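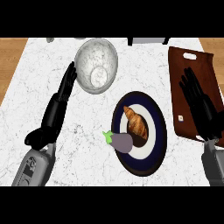
Two-arm kitchen cell, Votcombe: simulation check after grip fault
Checked by: Stavros Popescu
Date: Friday, January 30, 2026
Run: 339, repeat of 22

Reason for check: in run 22 the left hand pushed the bowl instead of closing on it. The arm did not stop.

1. Bowl empty before start. OK.
2. Left fingers together on approach to bowl. OK. Same approach as run 22, speed reduced.
3. Right hand clear of board while left arm moves. OK. It hovers over the board, and I would like more height.
4. Plate contents inside rim. FAIL. Aubergine lies over the left side, leafy end past the rim. Add to reset script.
5. Contact force limit loaded. FAIL. Gashi file still has the old value. Corrected and reloaded.
6. Stop on unexpected contact. OK after item 5. Tried on both arms.
7. Wrist joint log saved. Left yes, right no. Festar ticket 444 open.

Result: not cleared for the real cell. Brinex to confirm the force limit in writing. Repeat items 4 to 7 in March, or sooner if the ticket closes.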